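Ronddale Robotics Open Day

The Ronddale Robotics Open Day is a public event held at the Ronddale workshop building, in which the people who build and train the workshop's two-armed machines show their work to visitors. It is run by Hikus, a small company that makes control software for robot arms, together with the Malhotra Technical Institute, which owns the building. The event was first held in April as a trial for students and their families. The first edition open to the general public took place on 18 October 2023.

Background

Hikus moved into the upper floor of the Ronddale building after the institute closed its print shop there. The company's main product is Plenotent, a program that lets a person move a pair of robot arms by hand controls and records the movements for later use. Before an arm is asked to do a job in a real room, the same job is tried many times in simulation. The software draws the room, the furniture and the objects, and the operator works with them as if they were there.

The idea of an open day came from Ramesh Yadav, who teaches mechanical drafting at the institute. Yadav had been bringing students upstairs in small groups and found that the visits took up a good part of the operators' working day. He proposed a fixed date on which anyone could come. Hikus agreed, on the condition that the regular work would go on and that visitors would watch it as it happened. No special show was prepared for the April trial, and this has stayed the rule.

The trial drew 26 visitors, most of them relatives of students in the drafting course. It lasted one afternoon. Several guests asked to try the controls, and as no time had been set aside for this, they were turned away. A sign-up sheet was added for the autumn edition.

Program

The October open day was attended by 62 people. Visitors came in through the loading door on the ground floor, signed in, and were taken upstairs in groups. Each group spent time at the arm bench, the simulation room and the parts store, in whatever order was free.

At the arm bench, two technicians changed the fingers on a gripper and explained how the joints are checked after the change. This was the loudest part of the visit. The bench stands next to the compressor, and groups at the back had trouble hearing. A handheld microphone was brought up from the lecture hall partway through the day — it helped somewhat.

The parts store was open for looking only. It holds spare motors, cable and a shelf of worn fingers kept for comparison. A printed sheet listed the usual reasons a finger is retired, among them cracked tips, loose pins and pads that have gone smooth.

The simulation room was the main stop. An operator sat at the controls and worked through household tasks while the view from the robot's side was shown on a wall screen. Sibel Gezer, who leads the simulation work at Hikus, stood beside the screen and answered questions. She also ran the sign-up sheet. Each person on it was given a short turn at the controls under the operator's eye, using a practice room with a single block in it.

Simulation tasks

The tasks shown in October were taken from the company's normal list. They are built around ordinary things: food, baskets, trays, boxes and small furniture. An operator is given a written instruction, carries it out with both arms, and then resets the room. The objects are moved to new places between attempts, and the floor covering and the colors of the furniture may be changed as well.

Gezer told visitors that the variety matters more than the difficulty of any one task. If every attempt used the same tray in the same spot, she said, the recordings would teach the arms about that spot and little else. For this reason a fruit may be given a basket in one room and a plain dish in the next, and a rug may take the place of a bare floor.

Rounded objects drew the most questions. A visitor asked why the operator came at an orange so slowly. Gezer answered that a round fruit can roll when it is touched off center, and that the sides of a basket leave little room for a finger to get under it. Baked goods raise a different problem, as the fingers must close on an uneven shape.

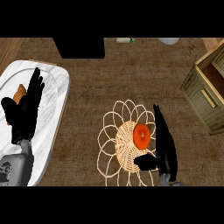

Operators at Hikus work in short sessions with a break after each one. The hand controls do not pass back any sense of touch, so everything has to be judged by eye, and the company found early on that attention drops quickly. Attempts that go wrong are marked and kept in a separate folder. Visitors were shown a few of these, including one in which a cup was pushed under a cabinet and could not be reached by either arm. The group watching laughed, and the operator then explained how the attempt had been written up.

Reception

Comment cards were handed out at the door. Most praised the simulation room, and many asked for longer turns at the controls. The most common complaint concerned the noise at the arm bench. Some visitors had expected to see a finished household robot and wrote that they were let down to find a workshop. The text on the poster was later changed to say that the event shows work in progress.

The institute's newsletter carried a short report by Yadav, who wrote that the younger visitors picked up the controls faster than their parents did but were less patient with small movements. He also noted that the stairs had kept a few people from seeing the upper floor, and asked that a second screen be placed on the ground floor in the future.

Later changes

After the October edition, Hikus and the institute agreed to hold the open day once a year. The arm bench is to be moved to the far side of the upper floor, away from the compressor. Turns at the controls will be booked in advance — the paper sheet had filled up before the second group arrived. The parts store will stay on the route, with the printed sheet extended to cover motors and cable. Admission remains free, and children must come with an adult.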